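Jallix: a catalog of women war correspondents on film and TV

Jallix collects screen portrayals of women who reported from war zones, from studio pictures to cable miniseries. Version two has 1,213 entries, up from 804, and I'm thrilled with how much early television made it in!

Each row is one character in one production. You get the title, release year, performer, whether the part is based on a real reporter, and a short note on which war she covers. Roughly 200 rows also carry scene notes by Su-chen Ko, and they're a joy to read — start with the radio dramas adapted for TV. 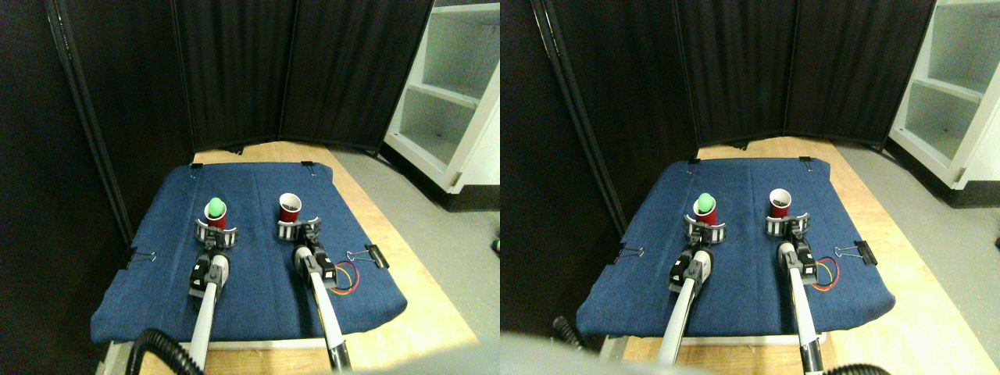
The "based_on" column took the longest. Lộc Thái went through press kits and old reviews for every composite character, and 73 are still marked "disputed". If you know a source, please open an issue!

Files
entries.csv — the main table
notes.csv — scene notes, joined on entry_id
sources.txt — reviews and press kits consulted

Text is in UTF-8. Next update planned for December, with the Lisville festival listings added.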